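Gokov Kitchen Words: data card and readme

What this is

Gokov is a list of the words people use for ordinary kitchen things and kitchen jobs, gathered from speakers of English in one river valley and the two market towns at either end of it. It holds 4,000 entries. Most of them concern washing up, which says something about the valley, or about the questions we asked.

The list began as an argument between Diane Leclerc and Ravinder Lapointe over whether the thing you dry plates with is a tea towel, a glass cloth or a drying-up cloth. Diane says tea towel. Ravinder says the other two are different objects and that Diane has been drying glasses wrong her entire life. The argument is entry 1 and is still open.

What's in the box

entries.csv: one row per word per speaker
speakers.csv: age band, town, and whether they grew up there
notes.txt: everything that wouldn't fit in a column, including several recipes
audio/: short clips, for those speakers who let us keep them
CHANGES: a list of apologies in date order

The columns in entries.csv are word, meaning, room, speaker_id, heard_or_used and doubt. The last one runs from 0 (no doubt) to 3 (we think he was having us on). Please don't throw away the 3s. Two of them were later confirmed by people's aunts.

How the words were gathered

We talked to 66 people, mostly at their own tables and mostly at teatime. Each speaker was asked to name things as they came to them, starting at the sink and working outwards. We tried a printed sheet of drawings first. It was dropped after the drawing of a colander was identified as a hat, a lampshade and, by a retired dentist, "one of those".

Sessions ran until the speaker got bored or the kettle needed filling. Vernon Ross did the south end of the valley and wrote everything in pencil. Oleksandra Dovhaniuk did the north end and typed. If you find that southern spellings look less certain than northern ones, please suspect the pencil before you build a theory on it.
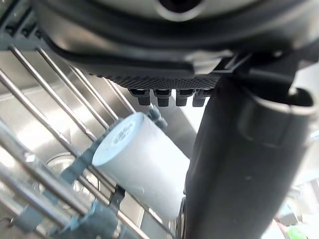 Four pegs in a row. See "peg" (room: any), doubt 0.

Peg deserves a warning. In entries.csv it covers a clothes peg, a coat peg, the upright bits of a plate rack, a tooth, and a drink of whisky. We haven't split these up. Sheldon Després made a brave start on it in February and got as far as the coat pegs.

Spelling

Speakers were not asked to spell. Where a word has no settled spelling we picked one and stuck to it, apart from the times we didn't. "Swilling", "swillin" and "swilling-out" are meant to be one entry and are currently three. Apostrophes were removed by an import script and then put back by hand, so treat each one as an opinion.

Words that turn up under sink

The sink section is the largest and the best checked. It has:

- the sink itself (sink, slopstone, basin, "the trough" if over a certain age)
- the tap, including a small feud over whether a tall one is a swan or a crook
- the place where plates stand to drain (rack, drainer, creel, toast rack, the last used by one household only and defended fiercely)
- the water left in the bowl afterwards, for which there are more words than seems healthy
- the act of leaving a pan "to soak", with a separate code for when this is meant sincerely
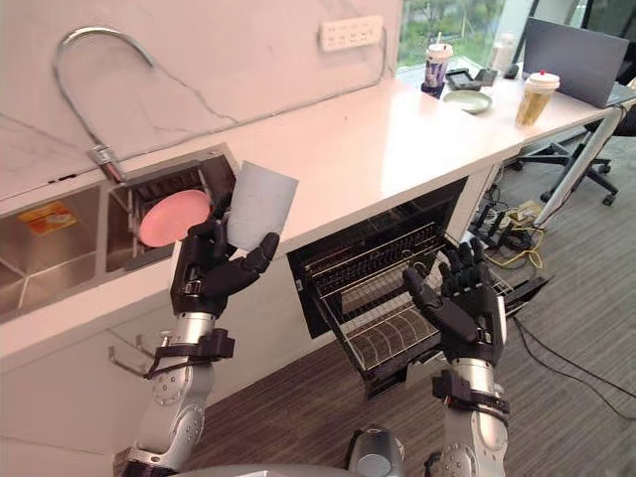

Cup, plate, rack, tap, sink: the heart of the list.

Cups caused more trouble than expected. In the north a cup without a handle is a beaker or a tot. In the south it is a cup, and they would like to know what is wrong with you. Mugs are cups everywhere except when somebody's best mug has been broken, at which point it becomes very definitely a mug. The meaning column gives whatever the speaker said, so do check it before counting anything.

Known faults

1. Speaker 12 and speaker 31 are the same man. He moved house partway through.
2. The room column says "larder" for anything recorded by Vernon before lunch. We don't know why and neither does he.
3. In 80 entries the word and the meaning have been swapped. Most are easy to spot. "Spoon", meaning "a thing for jam", is probably the right way round.
4. Audio clips for the Jemano end of the valley have a budgerigar on them. We have tried filtering. The budgerigar has a wide range.
5. Words for dishwashers are thin. Many speakers owned one and kept bread in it.

What it is good for

Small studies of local words, crosswords, settling family rows, and school projects. Alaoui, the phrasebook people, used an early copy for their chapter on lodging with a host family, and it seems to have done no harm.

What it is not good for

Anything that needs a fair sample. Our speakers are people we knew, people they knew, and a man who was mending the boiler. The age bands lean heavily towards those with time for a second cup. Please don't use the list to say how "the English" talk. Please don't use it to say how the valley talks either, if you plan on visiting.

Versions

The current release is called Grellell, after the lane where Diane lives. The one before it had 2,000 entries and a serious mistake about ladles. If your copy says that a ladle is a kind of ladder, get the new one.

Using and quoting it

Free for any use that isn't rude to the speakers. Credit it as the Gokov Kitchen Words list, with the release name. Names of speakers have been taken out, and we ask you not to try to work out who said what. One of them has already been identified by her sister from the entry on gravy, and there was a coolness at Christmas.

Corrections

Send them to Oleksandra, who will enter them. Corrections sent to Vernon will be written down in pencil.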